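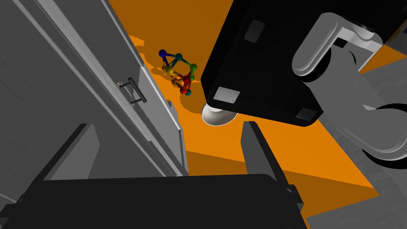
Gripper view in simulation, with a cabinet door and a ball-and-stick model on the orange floor.

Open Day at the Zania Robotics Laboratory: Frequently Asked Questions

When is the open day?
Thursday, June 30, 2022. Doors open at 10 a.m. and the last demonstration begins at 3:30 p.m.

What will visitors see?
The household simulation program will be shown on the main screen in the Szabó Room. A simulated robot works in furnished rooms, and visitors may follow the session from several viewpoints, including those close to the grippers. Naheed Rana will present the morning sessions and Spyros Janevski the afternoon sessions.

Will a physical robot be in operation?
No. All demonstrations on the day take place in simulation. Visits to the hardware hall may be requested for July through the front desk.

How long is a demonstration?
Each session lasts 65 minutes, including time for questions. Visitors are asked to be seated before the session starts.
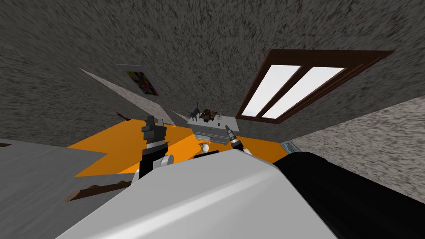
Why are there ordinary household items in the rooms?
The program studies work in the home. Rooms are therefore furnished with pieces such as nightstands and cabinets, and small objects are placed on the furniture and on the floor. Objects differ in shape, and a grip that suits one may not suit another.

May visitors control the simulated robot?
Yes. Two control stations, supplied by Stistach, will be available after each session. Children under 12 must be accompanied by an adult at the station.

How many rooms does the program contain?
The current release contains 2,922 room layouts. Of these, 2,918 have been approved for public demonstration.

Is there a charge?
Admission is free. Registration is required for groups of ten or more.

Is the building accessible?
The Szabó Room is on the ground floor and has step-free access from the Toltosov parking lot. Seats near the screen can be reserved on request.

Who should be contacted with other questions?
General questions should be addressed to Hwa-young Song, Visitor Services. School groups should write to Norbert Jakab.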